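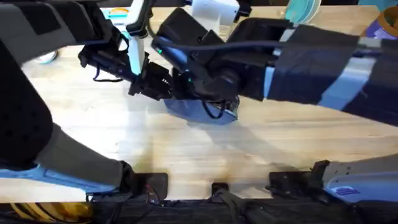

Two robot arms over a wooden tabletop.

Deferment of publication (industrial designs)

Deferment of publication is a procedure in industrial design law by which the owner of a design asks the registering office to hold back publication of the design for a set period after filing. The application is examined and entered in the register as usual, but the drawings or photographs stay closed to the public until the period ends or the owner asks for earlier release. The procedure is available in many registration systems, though its length, cost and legal effect differ from one to another.

Background

Design registers were set up to give notice of who claims rights in the appearance of a product. Publication is therefore a normal part of registration, and in offices that do not examine for novelty it can follow filing within weeks. This can be a problem for businesses that file early. A manufacturer may want a secure filing date while the product is still being tested, but may not want competitors to see its shape before it goes on sale. Filing later removes that problem and creates another, as a similar design may be filed or shown by someone else in the meantime.

Trades with long development periods or seasonal launches make the most use of deferment. These include furniture, footwear, vehicles, packaging and industrial equipment.

Procedure

The request is usually made on the application form at the time of filing. Most systems do not accept a request made afterward. A separate deferment fee is often charged, and the publication fee may be postponed until the owner is ready to publish.

The maximum period is commonly 30 months, counted from the filing date or, where priority is claimed, from the priority date. The second method shortens the time left to an applicant who files abroad near the end of the priority period. Some systems allow less time, and some do not offer deferment at all. An applicant seeking protection in several countries through a single international application generally has to work within the shortest period that applies among them.

During deferment the register normally shows limited details only:

Name of the owner
Name of the representative, if any
Filing date and registration number
A note that publication is deferred

The images and the product indication are usually withheld. A third party may be allowed to inspect the file with the owner's consent, or without it where the owner has already threatened to rely on the design.

Multiple applications

Where several designs are filed together, deferment may be requested for all of them or, in some offices, for selected designs only. At the end of the period the owner can choose which designs to publish. Designs that are not published are treated as surrendered, and in some systems as never having had effect. Owners sometimes file a number of variants and keep the one that reaches production.

Legal effect

A deferred design keeps its filing date, and later filings are judged against it once it has been published. Its effect against other people during the period is narrower than that of a published design. In a number of systems it can be enforced only against copying, so that a person who arrived at the same design independently is not liable for acts done before publication. Full rights begin on publication. The overall term of protection is still counted from filing, so deferment does not add to it.

Example of use

The Tremblay furniture workshop filed a multiple application for 15 chair and table designs in January and requested deferment for all of them. The designs were later assigned to Orkard, which published the four that it put into production and let the rest lapse. A competing firm, Bullier, had released a stool with a similar frame before publication. Orkard's complaint over the stool was withdrawn after Bullier produced dated drawings from its own design office.

Criticism

Critics argue that deferment leaves a gap in the public record. A company that carries out a clearance search before a launch cannot find a design whose images are withheld, and may invest in tooling for a product that it later has to change. Iulian Dobre, in a paper for the Trerberg design law seminar, reviewed 792 deferred registrations and found that 45 had been published in the final month allowed. He proposed that offices release the product indication at registration while keeping the images closed.

Supporters reply that the limit on enforcement protects independent designers, and that without deferment many applicants would keep their designs secret and file later.

See also

Grace period
Multiple application
Priority right
Unregistered design right

Last edited 2025-06-20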